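Willulis desk lamp review: five months on the playroom table

I've been meaning to write this one up since October, when the old clip-on lamp finally gave up and I went looking for something that could live on the same table as the toddler bricks.

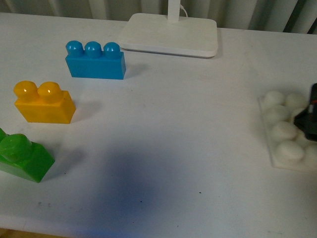 Why I bought it

Our table does everything. I do my invoices on it, the little one builds on it, and on a Thursday evening my friend Halima Lyimo comes round and we sew (badly, in my case). The ceiling light is behind you wherever you sit, so you're always working in your own shadow. I wanted a proper lamp with a bit of weight to it, in white, and I didn't want to spend the earth.

I looked at the Sokov first, which everybody seems to recommend, but it clamps on and our table top is too thick for the clamp. Njoroge Kioko at work has the Mita and loves it, though his has a touch strip that comes on if the cat walks past. So I went for the Willulis, which was on offer at 17 pounds off, and it turned up two days later in far too much cardboard.

Setting it up

Dead easy. The stem screws into the base from underneath and there's a little key in the bag for doing it up tight. Do it up tighter than you think! Mine had a slow wobble for the first week and I was all set to moan about it here, then I gave the screw another half turn and it's been fine ever since.

The instructions are one sheet of drawings with no words at all. I had one bit the wrong way round to begin with, but it only goes together one way in the end so you can't do any harm.

The light itself

This is where I'm properly happy. There are 5 brightness steps and I use the middle one nearly all the time. The box says 600 lumens at the top setting and I believe it, it's bright enough to thread a needle by, and Halima has stopped bringing her head torch. The lowest setting is lovely for when you've left a film on and just want to find your tea.

Colour is on the warm side. If you paint or match wool you might find it a touch yellow, I took some navy thread for black the other night and had to unpick a whole hem. There's no way to change it, which is a shame when the Mita lets you choose.

No flicker that I can see and no buzzing either. The old one hummed like a fridge.

What I'm less keen on

The lead is short. I've had to run an extension along the skirting, and another half metre would have sorted it. The plug is also one of those fat ones that hogs the socket next door.

The white shows every fingerprint, especially jammy ones. A damp cloth gets them off but I'm forever at it.

And the button is on the shade, so if you've got the lamp pushed right back you have to lean over everything to switch it off. I've knocked a mug flying twice. A switch on the lead would be so much better, and I did email to ask if they sell one. They wrote back very nicely to say no.

Would I buy it again?

Yes, I think so, at the offer price. At full whack I'd probably look harder at the Mita and put up with the cat business. My sister wants one for her flat and I've told her to wait for the next sale, and to measure from the desk to the socket before she orders.

I'll update this if anything goes wrong with it. Order number ended in 461, in case anyone from Willulis is reading and fancies sending me a longer lead!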